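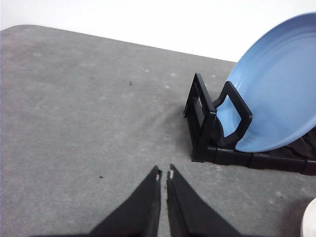
Figure 3. Wrist camera view, plate and dish rack task. The plate stands in the rack and the fingertips are slightly apart.

Section 3. Recording Demonstrations

3.1 Purpose of this section

This section describes how an operator records demonstrations on the Molell arm for use in training a Skirneo policy. It applies to tabletop tasks performed with the two-finger gripper. The plate and dish rack task is used throughout. Operators who are recording a different task should follow the same steps and substitute the objects listed on their task card.

A demonstration is one complete performance of the task, from the start pose to the end pose, carried out by a person using the hand controller. An episode is the file that results. A task set consists of 100 accepted episodes unless the task card states otherwise.

3.2 Before you begin

Confirm that the following conditions are met.

1. The arm has been homed and the joint check in Section 2 has been passed on the same day.
2. The wrist camera is clean and its bracket is tight. Do not loosen the bracket to improve the view. A change in camera angle requires a new calibration.
3. The tabletop covering is secured at its edges. Small creases are acceptable if they do not lift an object or catch a fingertip.
4. Room lights are on and window blinds are closed.
5. At least 40 GB of storage is free on the recording computer.

CAUTION: Keep hands and sleeves away from the work area whenever the arm is enabled. The emergency stop must be within reach of the operator at all times.

3.3 Checking the wrist view

Open the Hulletti recorder and select Live View. Compare the wrist view with Figure 3.

1. Both black fingertips must be visible in the lower half of the view. The wider parts of the fingers run out of view at the bottom. This is normal.
2. The small white mark on each fingertip must be easy to see. If either mark is hidden or blurred, clean the lens and check again.
3. Part of the dish rack and part of the plate must be visible at the start pose. The whole plate does not need to be in view. In Figure 3 the light blue plate extends past the top and right of the view, and a start pose of this kind may be used.
4. The open tabletop to the left of the rack must be in view.

Note: Other dishes may be partly visible at the side of the view. Leave them in position if the task card includes them. Remove them only between episodes and record the change in the session log.

3.4 Recording an episode

1. Place the objects according to the layout number shown in the recorder. There are 16 layouts for this task. Do not repeat a layout until the recorder offers it again.
2. Step back from the table and enable the arm.
3. Move the arm to the start pose by pressing Home to Start. Wait for the status line to read Ready.
4. Press Record. Hold still until the tone sounds.
5. Open the fingers and approach the rim of the plate at an even speed. Avoid contact with the end frame of the rack and with the support arm against the face of the plate.
6. Close the fingers on the rim. Pause briefly before lifting.
7. Lift the plate straight up until its lower edge is clear of the rack. Do not tilt the plate while it is still between the supports.
8. Carry the plate to the open area of the tabletop and lower it until it rests on the surface.
9. Open the fingers, withdraw, and return to the end pose.
10. Press Stop.

CAUTION: If the plate binds in the rack, stop lifting. Lower the plate, open the fingers, and discard the episode. Continued force may damage the finger pads.

3.5 Accepting or discarding an episode

The recorder displays the episode for review as soon as recording ends. Select one of the labels below.

Accept: The task was completed and the motion was smooth.

Accept with correction: The first grasp missed or slipped, the operator corrected it, and the task was then completed. These episodes are useful in training and should not be discarded. Enter the type of correction in the comment field.

Discard: The plate was dropped, the rack was moved out of its marked position, a person entered the view, or the recording was interrupted.

Do not edit the length of an episode by hand. Idle time at either end is removed during processing.

Note: Operators differ in speed and in the path they choose. This is expected. Operators should not attempt to copy one another, but each should remain consistent about the start pose and the end pose.

3.6 Ending a session

1. Return the arm to its rest position and disable it.
2. Select Verify Session. The recorder checks that the camera images and joint readings are aligned in time.
3. Resolve any episode marked in red. If the fault cannot be resolved, label the episode Discard and repeat its layout.
4. Complete the session log with operator name, task card number, and any change to objects or lighting.
5. Select Transfer. Do not turn off the computer until the transfer is finished.

Sessions are limited to more than sufficient rest between blocks: after every 16 episodes, the operator must take a break before continuing.

3.7 Questions and changes

Questions about task cards and layouts should be directed to Xiaoyan Xu, Data Operations, Thiele. Reports of damage to the gripper, camera, or rack should be directed to Gerd Ruppert, Equipment Support.

Section revised May 9, 2024. Replace all earlier printed copies.

This site uses cookies to remember your manual version and language. Accept all | Manage settings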